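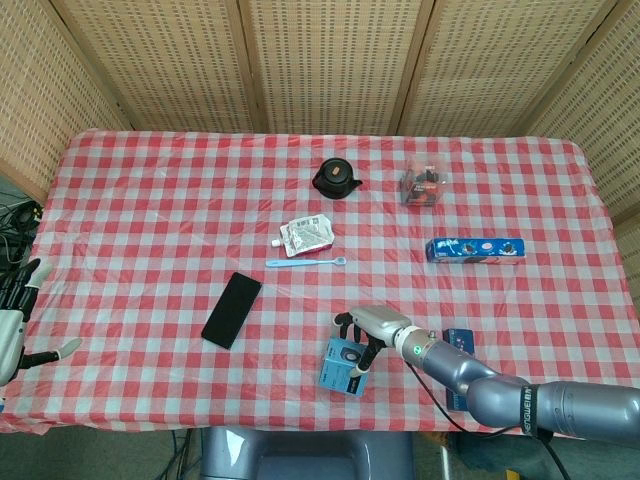 I have been humming the same eleven notes since Tuesday-night-tired me decided to watch one more episode, and I need to talk about it, so you're getting a post.

The show is Surnwood. If you haven't seen it, it's a slow, rainy drama set in a logging town where everybody owes everybody money, and I only started it because my sister wouldn't quit texting me about it. I'm two seasons in. I like the acting fine. I like the plot most of the time (we'll get to the boat thing). But what has completely taken over my brain is the opening theme, and I mean the full version, the one that plays over the credits for a minute and a half while you're supposed to be reaching for the skip button.

I do not reach for the skip button. I have become a person who yells "don't skip it!" from the kitchen.

It starts with just a cello, really low, kind of scraping along like it doesn't want to be there. Then there's a piano that comes in on what feels like the wrong beat. I tried to count it and gave up. I took lessons for 3 years as a kid and quit right when it got hard, so that's my level of expertise, please keep it in mind for the rest of this. And then around the middle there's this little run of eleven notes on something plucked, maybe a zither, maybe a dulcimer, maybe somebody's very sad banjo, and that's the part that follows me around the grocery store.

I looked up what I could. The music is credited to an outfit called Kratochvíl, with no first name and no "and the" anything, so I can't tell you if it's one person or six. They've done two other shows that I can find. One was a cooking competition that got pulled after a single season, and I went and found some clips, and oh boy, you can hear it! Same low cello, except now it's under a man trying to rescue a custard. It makes the custard seem like a matter of life and death. I watched four clips in a row and I don't even like custard.

Okay so here is what I wanted to get into, which is why I think TV themes went away for a while and why I missed them more than I knew.

When I was growing up, the theme song was how you knew where to be. My mom would be folding towels and the theme for her hospital show would start and she'd just drop everything and go sit down. We could be out in the yard and hear it through the window screen. Every show had one and they all had words, and the words told you the whole setup, like here's the family, here's what went wrong, here's the dog. I can still sing at least a dozen of those start to finish. I can't remember my own license plate.

Then somewhere in there everything got serious and the openings shrank. You'd get a title card and one big BWOMM sound and straight into a guy standing in a parking lot. I understood it, sort of. If you're watching five episodes in a row you don't want the song five times. But I think something got lost, because the song was also a kind of doorway. You got a minute to put your phone down and stop thinking about work and get your feet under the blanket.

Surnwood makes you stand in the doorway. The first time I was a little impatient with it. By the fourth episode I was getting actual goosebumps at the cello.

And they mess with it! This is my favorite part. In season one, every time somebody lies to the sheriff, you get the first three of the eleven notes, super quiet, under the talking. I didn't catch it until episode six and then I had to go back and start over, which my husband was a very good sport about for two episodes and then he went to bed. Once you know it's there you can't not hear it. There's a scene at a diner where the waitress says she was home all evening, totally ordinary, she's pouring coffee, and there they are. Three notes. I sat straight up.

(She was not home all evening.)

In season two they start playing the notes in backward order, and I have a theory about what that means but I'm not going to put it here in case you're behind me. If you've finished it, email me. I'm serious. I have things to say about the hymn in the church episode, too.

Now the boat thing. I said I'd get to it. There's an episode where two of the brothers take a boat out and for what felt like half an hour we just watch them row, and the music drops out completely. No cello, nothing, just oars and breathing. A lot of people online hated it. I saw somebody call it the longest screensaver in television. And I was on that side too, the first time through, I was checking my email. Then on the second watch I had it on headphones and I noticed they'd tuned the oars. I swear to you. The creak of the oarlock goes up and down and it's the cello line. Slower, but it's the cello line. I played it for my sister over the phone and she said she heard a creak. She needs better speakers.

Speaking of speakers, I did a small dumb thing. Our TV's built-in sound is terrible (it's like listening to people argue inside a cereal box) and after the oars business I decided we needed a soundbar. I read way too many reviews and ended up with a Storum, the small one, because it was on sale for $107 and because the shelf under our TV is 34 inches wide and most of the others hung off the ends. Setup was easy except for the part where I plugged the cable into the wrong slot and spent an entire evening thinking it was broken. It wasn't broken. It's got a button on the remote that says VOICE and a button that says MUSIC and I've been using MUSIC for everything, so now the dialogue is a bit mumbly but the cello comes up through the couch. I regret nothing. My husband has regrets and would like the VOICE button back during football.

The other thing I did was try to find the soundtrack, and this is where I'm grumpy. There's no proper album! There's a playlist on Truvley that somebody put together with the theme and a handful of the longer pieces, but the theme on there is the short version, 34 seconds, and it fades out right before the plucked part. Who would do that? That's like cutting the pie and leaving out the middle. A few of the tracks are also labeled wrong, I'm almost positive. The one called "Mill at Night" is clearly the funeral music. I left a comment. I have turned into someone who leaves comments.

If there is an album coming, I will buy it in whatever format they want to sell me. I'd take a cassette. I think there's still a player in the garage behind the camping stuff.

I've been trying to decide if it's my favorite TV theme ever, and I keep going back and forth. The hospital show my mom loved has the unfair advantage of being attached to towels and summer. There was also a cartoon I watched before school that had this crazy fast surf guitar opening, and that thing could still get me out the door in under a minute. You can't really compare. Those were songs you sang along with, and this one mostly just sits on your chest. But if you asked me today, with the dishes still in the sink and the eleven notes going around and around, I'd say yes, probably, ask me again after the finale.

A couple of people wrote in after my last post wanting to know what else I'd recommend if you listen as much as you watch, so here's what I've got. Go back to any old detective show from when you were a kid and just listen to the chase music, with your eyes shut if you have to. There are flutes in there! Whole flute solos, while a guy slides across a car hood. I'd also say nature documentaries, especially the ones with the deep-sea stuff, because whoever scores those is having the time of their life. And try a soap opera if you haven't in a while. The organ is mostly gone now but every once in a while there's a sting at the end of a scene that makes me laugh out loud, and I mean that with love.

Skip the reality shows. It's all the same four drums.

I've got the last three episodes of season two to go and I'm rationing them, one a night, lights off, MUSIC button on. My sister has finished and is being unbearable about it. She keeps sending me a single emoji of a boat. I don't know what that means and I don't want to know until February, when season three is supposed to start, except that I'll be done way before then and will have to find something else to hum.

Oh, and if anybody does know what that plucked instrument is, please put it in the comments. My guess changes daily. Today I'm on dulcimer.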